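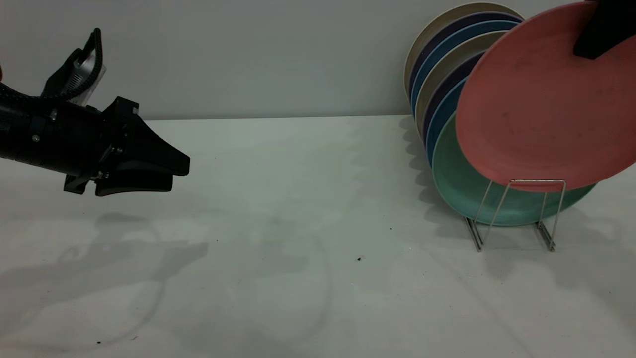

Small Appliance Check, McAlister store demo counter
10 January 2018, done by Kathleen Hanrahan

Stand mixer (Madard): OK. Cord is fine, bowl locks in, head stays down on high. I ran it for 2 minutes with dough and it only crept a little!

Blender (Pasix): OK, with a note. Lid switch works. The rubber feet are getting slick, so I wiped them and they grip again for now.

Toaster, 2 slot: FAIL. Lever sticks on the left side (I had the same trouble back in September). Unplugged, tagged, on the repair shelf. Please don't put it back out! 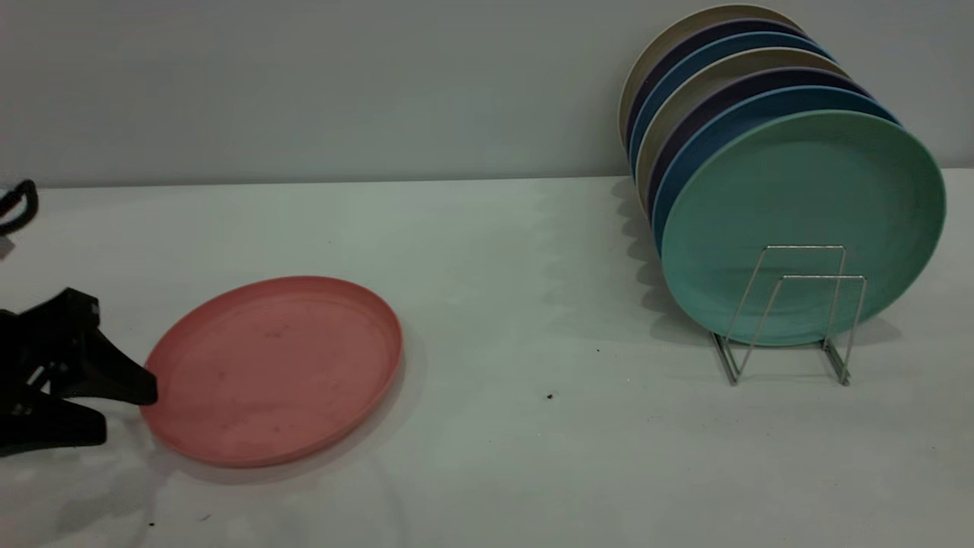

Kettle: OK. Shuts off by itself at the boil, 3 tries out of 3. Needs descaling, I'll do it Friday.

Food processor (Stutora): OK. Won't start with the lid loose, good. One blade guard is missing, so keep that blade in the drawer box until the new guard comes.

Outlets and power strips: 11 outlets tested, all good. I moved the strip that was too close to the sink – somebody keeps sliding it back, and I'd love it if they'd stop.

Fire extinguisher: OK, gauge in the green, tag current.

Still open: toaster lever, blade guard, kettle scale. Next check is on the 18th.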